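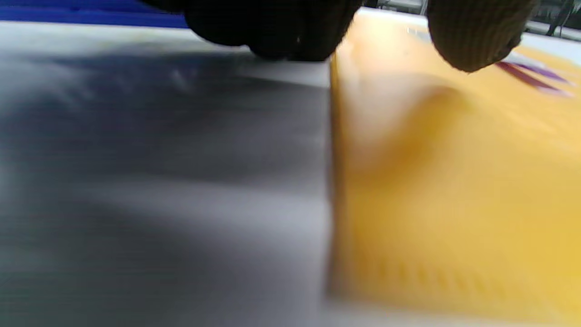 Card stock
By Ingegerd Nordin
July 2018

Card stock is paper that has been made thicker and stiffer than the kind you write letters on, but not so thick that you'd call it cardboard. You'll also see it called cover stock, or pasteboard if the person talking is my age or older. I've been cutting, folding and gluing the stuff for most of my life, so when Sepehr Salehi asked me to write the entry for these pages I said yes before he had finished asking.

Weight

In the United States card stock is sold by the pound, and this confuses everybody at first. The number is the weight of a ream of 500 sheets in the "basic size" for that type of paper, and the basic size changes with the type. Cover stock is figured on sheets of 20 by 26 inches and index stock on sheets of 25.5 by 30.5 inches, so an 80-pound cover is a good deal heavier than a 90-pound index. Most of the rest of the world uses grams per square meter (gsm) and saves itself the headache. An 80-pound cover comes out near 216 gsm. I have a pack on my shelf marked 217, and I've never felt the difference.

Thickness is a separate matter. It's given in points, one point being a thousandth of an inch, and two sheets of the same weight can be quite different to the touch if one has been pressed harder at the mill.

Grain

Paper fibers mostly line up in the direction the sheet traveled through the machine, and that gives you the grain. Fold with it and you get a clean crease. Fold against it and the outside of the fold can crack, which shows up badly on deep colors where the core is white. To find the grain, bend the sheet gently one way and then the other – the way that gives more easily is the way the grain runs. I still check every time, and I still get it wrong now and then when I'm tired!

Scoring and folding

Anything heavier than about 65-pound cover is better scored first. Scoring means pressing a line into the sheet without cutting it. A bone folder and a metal ruler will do it, and so will an empty ballpoint pen. On a single fold I keep the little raised ridge on the inside of the card (people argue with me about this at craft fairs, and they're welcome to). For thick pieces folded more than once, leave a hair of extra width on the outer panels or they'll buckle.

Color

Solid-core stock is dyed all the way through, so a cut or torn edge matches the face. White-core stock has color only on the surface, and some people sand it on purpose to let the white show. Yellows are my favorites, the warm golden ones especially, though cheap ones do fade in a sunny window. I had a whole row of place cards go the color of weak tea that way.

Storage

Keep it flat and away from damp. Sheets stood on end in a half-empty rack will curl, and a curled sheet is miserable to cut straight. My own stack lives under a drawing board with a dictionary on top.

See also: Bone folder; Construction paper; Paper grain

Contact the editors | © 2018 Zilwood Paper Pages | Back to top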